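Stoltunico Workshop — Arm Cells: Working Rules in Practice

Home > Workshop > Gallery > Arm cells

Posted 3/12/18 by Shireen Mathebula

The working rules for the arm cells run to 16 pages and most people read them once, at induction. This gallery page goes with the second revision. It covers the parts that changed and the parts that come up most often at the monthly walkthrough. Section numbers refer to the revised text. Where this page and the rules disagree, the rules apply.

Section 2. Reach and overhead clearance

The working envelope is measured with the gripper fitted and open, at full wrist extension, and it includes the volume above the arm. The first revision gave a floor outline only. Anything fixed to the ceiling inside the envelope goes on the cell drawing: ducts, conduit, pipes, lamps, hanging cables. Items that can be moved by hand, such as a cable loop, are drawn at the lowest point they can reach.

The vertical limit is set in the controller as a joint limit and again as a plane in the planner. Both are required. The planner limit can be switched off by anyone editing a program, and on two occasions in August it was left off after a test. The joint limit needs the cell owner's login.

Tool changes void the clearance check. The Joubert gripper and the older Conari gripper differ by 149 mm from flange to fingertip, enough to matter in any cell with low services. After a change, run the arm to its highest programmed pose at reduced speed, with one person on the pendant and one person watching the tool. The person watching calls the stop.
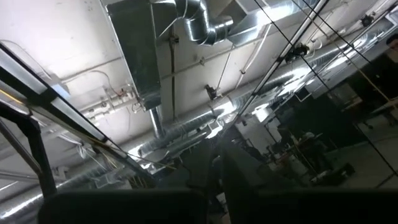

Any work on overhead services inside an envelope requires the arm to be locked out, including lamp replacement and the reading of valve tags. A protective stop is insufficient. The lockout tag carries the name of the person doing the work and is removed by that person. If the contractor is from outside, Anel Msimang signs the permit and the cell owner stays in the building until it is closed.

Section 3. Cables and hoses

Cables that move with the arm are secured at each link and checked through the full range of wrist rotation before the first powered run. Leave enough slack for the worst pose and no more. The usual fault is a loop that clears in the home pose and catches when the wrist is turned up.

Fixed cables are kept apart from moving ones. They may share a tray up to the cell boundary, but inside it they take separate routes. Color is not an identification. Each cable has a label at both ends, printed, with the device name as it appears in the Dason configuration file. Handwritten labels are accepted for one day.

Cable ties are trimmed flush. Tape is for marking only.

Section 4. People in the room

The revised text separates three conditions.

Powered, moving under program: everybody stays outside the marked line. Other work in the room may continue.

Powered, moving under hand guidance or teleoperation: the operator may be at the cell. A second person may enter only after the operator has acknowledged them out loud. Reduced speed is mandatory, and the enabling device is held for the whole session.

Locked out: no restriction beyond normal workshop rules.

Salim Nyaga asked whether a paused program counts as the first condition or the third. It counts as the first. A paused arm has power at the joints and may resume on a network command — this is now stated in 4.2, where the old wording left it open.

Section 5. Cameras and recording

Cameras carried on the arm are treated as part of the tool. Their mass goes in the payload figure and their outline goes in the collision model, connectors included. A camera that has been knocked is recalibrated before the next recording, even if the mount looks straight.

Exposure is fixed at the start of a run. Auto exposure reacts badly to light fittings when the wrist tilts upward, and the frames that follow come out too dark to use. If a program has to point the tool at a lamp, note the affected steps in the run sheet.

People working near a cell are told when recording is on. The notice is put at the door and at the cell. Anyone may ask for a run to be deleted, and the request goes to Ruxandra Preda.

Section 6. Benches and floor

Small parts, tools and spare wire are kept on the bench side of the marked line. The rule allows a working clutter on benches during the day. It allows nothing on the floor inside the line at any time, and wheeled furniture has its brakes on or is taken out of reach.

The bench owner clears down at the end of the shift. If a setup has to stay overnight, leave a card with a name and an end date.

Walkthrough record

Lwazi Masilela keeps the record. Findings are written up against the section number, with the cell owner's reply beside them. Open findings from the last round: one unlabeled cable pair (3), one missing ceiling item on a cell drawing (2), and one payload figure not updated after a camera change (5). The drawing is with the cell owner for correction.

Corrections to this page go to Shireen Mathebula. Changes to the rules themselves need a change form, available at the workshop desk.

Previous gallery: Battery storage | Next gallery: Tool crib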